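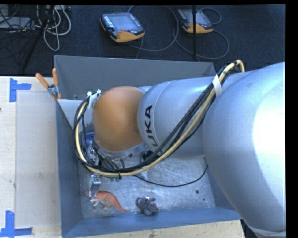 Grirkley 47-piece socket set

Bought this in February 2024 for $151 and I'm still chuffed with it! My old set came from a servo and rounded off anything it touched, so I wasn't hard to impress, but the ratchet on this one is a beauty. Fine clicks, a decent grip, and it fits in behind the alternator on our old ute with room to swing.

The 13 mm gets used the most by far (deck bolts, mower blades, the kids' bikes) and it still bites properly. I tried a Hurkon set at my brother's place and the handle felt a bit short to me.

Only gripe is the case. The 2 latches are stiff and the small sockets pop out if you open it on a slope. Love it anyway.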